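Promton Bench Kit for Small Robot Arms

Adapter plate, cable set and practice files for a home garage or a shared workshop

The Promton kit is for people who already have an arm, or share one with others, and want to put it on a normal table. In the box there is the steel adapter plate, four clamps, one emergency stop with cable, and a card with the download code for the practice files. The arm is not included. Please measure the holes of your base before you order, as we make two plates and they can not be exchanged after drilling.

The practice files are a simulated table with one arm and some colored pieces. Most of our customers spend their first evenings there, before they tighten any clamp.
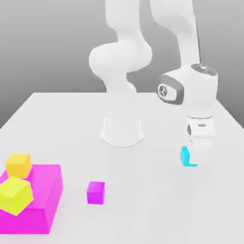 Words: Ilham Mansour
Workshop notes, updated in June

I use this table for every new routine. In this position the gripper is low, next to the cyan piece, and the two yellow cubes are on the large magenta slab. The small magenta cube stands alone, so I give it to beginners as their first pick. For the cubes on the slab you must raise the approach height, and I forgot this the first time I tried on my own bench.

At home I have the plate on an old kitchen table of 60 cm depth. It is enough, but I would like more space behind the base for the cables. In our shared workshop we use the Harach table, which is heavier and does not move when the arm stops fast.

Details
Plate: steel, painted gray
Plate weight: 2,743 g
Cable length: 135 cm
Table thickness: up to 60 mm
Practice files: Grakness format, also readable in Bennani Studio

The clamps are tested for 2,000 openings. After this please change the rubber pads, which we sell separately in sets of four. If you drill the table and use bolts, keep the clamps for transport.

Orders made before 2 p.m. leave our workshop the same day. For questions about hole patterns, send us a drawing or a clear photo with a ruler in it.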